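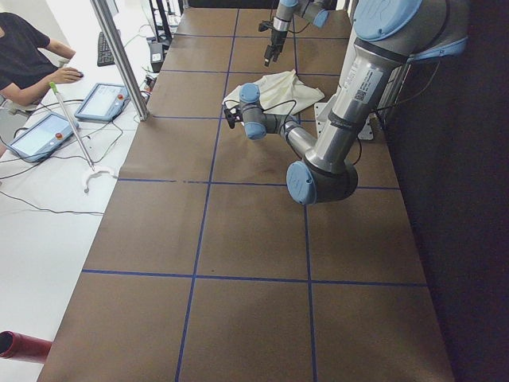 Papering and Taping a Long Worktable

I have covered my worktable in brown paper for more years than I care to add up, and I still get letters asking how to do it so it doesn't slide about or tear at the first job. It's a lovely cheap way to look after a table you're fond of, and once you've marked it out in squares with tape you'll wonder how you ever folded a tablecloth by eye!

Start with a clean, dry top. Wipe it over with a barely damp cloth and then go and have a cup of tea, because paper laid on a wet table cockles and never quite lies flat again. Use parcel paper off the roll, the heavier sort if you can get it, and run it the whole length in one piece. Pull it snug (a second pair of hands is a great help), fold it under the ends and tape it on the underside, where your sleeves won't catch.

Marking out the squares

Dark blue tape shows up beautifully on brown paper, even in the evening under a poor lamp. Do the long lines first, running lengthwise, and then the ones that go across. Mine are 400 mm apart, which suits pillowcases and tea towels, but do measure whatever you fold most and go by that. Lay the tape down lightly to begin with, stand back, have a good look, and only then rub it firm with the back of a spoon. If you've pressed it down and it's crooked, leave it. Pulling it up brings the top layer of paper with it, and a slightly wandering line does no harm to anybody's linen.

Dealing with a crumpled cloth

When a cloth comes to the table all in a heap, don't tug at the middle. Feel about for one hem, follow it along to a corner, and lay that corner where two lines cross. Then find its neighbour and bring it along the same line. The rest nearly always follows, with a bit of smoothing from the centre outwards with the flat of your hand.

Smudges and scuffs

The paper will get marked, usually in the middle squares, where all the work goes on. Dry scuffs don't matter a bit. Anything greasy does, so I patch that square with a fresh piece and tape over the edges. Debora Pellegrini wrote in to say she lays 2 sheets at once and simply peels off the top one when it's grubby, and I've been doing it her way since August. You do have to tape your lines again, mind.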